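Asetti Folding Wagon Review: Three Park Days, Two Kids, One Very Big Hill

We'd been talking about getting a wagon all summer. My youngest has decided that walking is something other people do, and the double stroller barely fits in the trunk anymore once the cooler is in there too. So when I saw the Asetti folding wagon marked down to $377 I stopped dithering and bought it (then felt a bit sick, then tracked the package every hour like a kid waiting for Christmas).
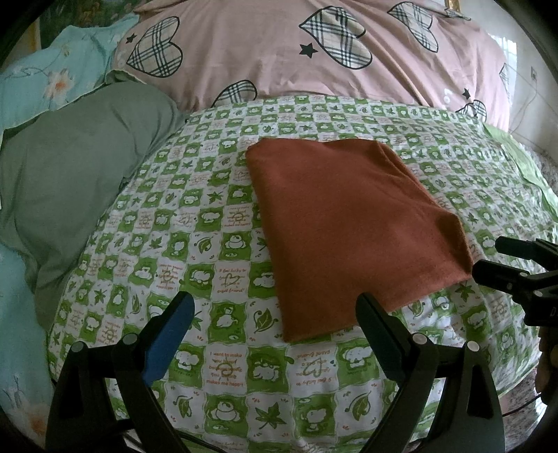

RIVIERE, 11 August 2024

First proper outing was Riviere Park, which we love for the duck pond and the big loop trail. The wagon unfolds in one pull and you push the middle down with your foot until it clicks. I had it up in the parking lot before my husband had found his sunglasses! Folding it back is fussier. There's a strap in the floor you yank upward, and with sandy hands at the end of a hot day it took me three goes and a word I shouldn't have said.

On the paved part it was a dream. Both kids in, cooler at the back, bag of snacks hanging off the handle, and I could steer with one hand. The wheels are wide and they roll over tree roots without tipping anyone out. On gravel it gets noisy and the front wheels want to wander off to the left - I thought it was me until my sister had a turn and said the same thing.

The seats face each other, so there was kicking. The canopy is good though, it covers both of them, and the little side windows roll up when there's a breeze. We did the whole loop in 47 minutes, duck stop included, and for us that's practically a record.

Cup holders: two for the grown-ups, none for the kids. Why?? My two ended up with their water bottles rolling around under their feet, and one of them leaked into the picnic.
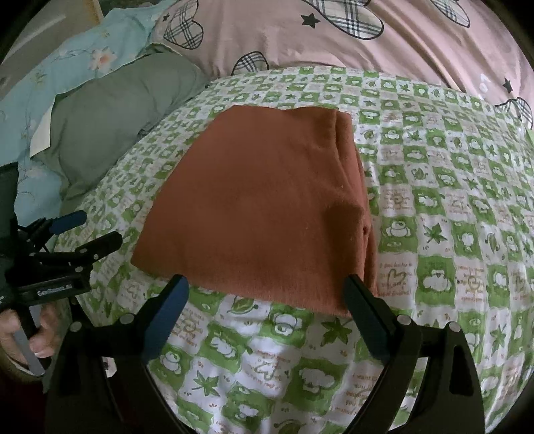
Stiria Gardens, August

Stiria was the real test. If you've been you'll know the hill from the lower gate up to the rose garden, and if you haven't, take it slowly and eat something first. Pulling the wagon up there fully loaded was hard work. I ended up turning around and pushing it, and it's so much better that way! The push bar sits at a nice height for me (I'm five foot four), but my husband had to stoop.

Coming down, I was glad of the brake. It's a foot pedal on the back axle, so it's a parking brake and no help when you're moving, but it held on the slope while we sat and had ice cream.

Our third trip was just the neighborhood splash pad. The fabric liner unzips and comes off, and I put it in the washer on cold when we got home. It went back on fine, with a lot of tugging at the corners.

Would I buy it again? Yes, at the sale price. At full price I'd want kid cup holders and a wagon that drives straight on gravel. We're taking it to my mom's in Trenomness for a week, so I'll update if a wheel falls off.

2,129 shares | 3 comments

Nadiia Zakharchenko
Ours pulls to the left too! Tightening the front axle nut helped a little. Does the canopy stay up for you in wind?

Reply from the author
It did until we got to the top of Stiria, then it flopped on my son's head. He was delighted.

wagonmom_of_3
How heavy is it to lift into the trunk? I've got a bad shoulder and the last one we had just about finished me off.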